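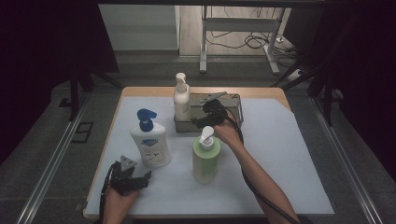
桌上三个按压瓶加一个灰色铁盒，两只手各拿一个黑色夹爪。

Clirkar 手持夹爪：自己在家攒的一套双手采集装置

先打个招呼。这份 README 是我一边改一边写的，所以有的段落很细，有的段落就两句话，后面想到什么再补。最近一次大改是11月4日星期日，改的主要是线缆走法和文件命名，旧的说明可以扔掉了。

Clirkar 是什么呢，就是一对可以拿在手里的夹爪，再加一个戴在头上的相机。人拿着夹爪干活，程序把夹爪的开合和头部画面一起录下来，以后拿去训练机械臂。我家里没有地方放两条真的机械臂（也没那个预算！），所以先从手持的做起。夹爪的外壳文件在 hardware 文件夹里，采集程序在 record 里，整理数据的小工具我单独起了个名字叫 Ciston，在 tools 里面。

名字没什么讲究，Clirkar 是 Ffion Jenkins 随口念出来的，我觉得顺口就用了。

目前仓库里有什么

hardware：两个夹爪的模型文件和螺丝清单。左右手的零件不通用，打印前看清楚文件名最后那个字母，L 是左，R 是右。我打错过一次，浪费了一个晚上。
record：采集程序，命令行的，没有界面。Hywel Pugh 说要给它写个界面，我等着呢。
tools：Ciston，用来切片段、检查时间戳、把坏掉的录制挑出来。
data：样例数据，一共10段，都是桌面上的瓶瓶罐罐。
notes：我的流水账，看不看都行。

桌面怎么布置

我用的是一张小长方桌，浅色木头桌面，上面铺一大张淡淡的蓝白色的纸。铺纸这件事我特别推荐！白瓶子直接放在浅色木头上，模型和我自己都看着费劲，换成偏蓝的纸以后舒服很多。纸不用裁得很整齐，我那张右上角就是斜的，照样用。

道具全是家里现成的：一个细高的白瓶子，一个深蓝色泵头的白色乳液瓶，一个矮一点、宽一点的浅绿色半透明瓶子，还有一个边角磨旧了的灰色铁盒子。选按压瓶是有原因的，它们的泵头朝向不一样，夹的时候得想一想从哪边下手，比夹方块有意思多了。摆的时候我会故意让嘴朝不同方向，别每次都摆成一排。铁盒子可以放在靠后的位置，这样伸手过去的时候前面总有瓶子要绕。

如果你想换成自己的道具，完全没问题，只要在每段录制的说明文件里写清楚放了哪几样就行。不要用玻璃的，理由我就不展开了，我的拖鞋知道。

线怎么走

每个夹爪后面都有一根黑色的线。右手那根我让它顺着前臂往下走，左手那根从左边垂下去。第一版我把两根线都往中间收，结果转一下身就缠在一起，Eifion Owen 来试了9分钟，有4分钟在解线。现在这样分开走，基本没再缠过。右手建议把袖子挽起来，线贴着胳膊走比贴着毛衣走顺。

插线板放地上，离桌子远一点，放在背后那个白色金属架子旁边就挺好。架子底下那一团线我知道很乱，别学我。两边挂深色的帘子，能挡一挡旁边的杂物，也少一些窗户的反光。支架的腿会进到画面里，我试过往外挪，挪远了又撑不住，最后就随它去了，训练的时候没觉得有影响。

怎么录一段

1. 两个夹爪都插好，先各自空捏几下，看程序里的开合数值有没有跟着变。
2. 戴上头部相机，低头看桌子，桌子的前沿和后沿都要能看到。
3. 运行 record 里的 start 脚本，输入这一段的名字。
4. 听到提示音再伸手，提示音之前的画面 Ciston 会自动剪掉。
5. 做完把两只手退到桌边，停2秒，按脚踏开关结束。

停2秒这一步请一定不要省。Hefin Owen 每次都急着收工，他录的那几段结尾都少了一截，我只好全部重来（Hefin，我说的就是你）。

文件命名

日期放前面，然后是录的人，最后是序号，中间用下划线。不要用空格，也不要用中文，Ciston 现在遇到中文文件名会直接退出，连报错都不给。这个我会修，放在待办里了。

已知的问题

左手夹爪的外壳方方正正的，棱角有点多，握久了虎口会疼。下一版想磨圆一点。
半透明的瓶子在光线强的时候边缘不好认，浅绿色那个最明显，录的时候把顶灯调暗一档。
头部相机如果戴得太高，近处的手会看不全，重新低一点就好。
采集程序在合上笔记本盖子之后会断，重新打开要从头来。

数据能不能用

随便用，学习、改造、拿去做课堂演示都可以，写一句来自 Clirkar 就行。画面里会出现录制人的手和前臂，参加的朋友都答应过公开，但请不要拿去做辨认身份之类的事情。瓶身上的标签太小看不清，别指望拿它来练文字识别。

待办

给 Ciston 加中文文件名支持。
Cameron Pirihi 说要把左手外壳重画一遍，等他的文件。
多录几段两只手配合的，比如一只手扶住瓶子，另一只手去开铁盒的盖子。
螺丝清单里漏写了垫片，补上。

有问题直接开 issue，中文英文都行，我一般晚上看。如果你也照着做了一套，欢迎把你改过的外壳发过来，我很想看看别人的握把是怎么弄的！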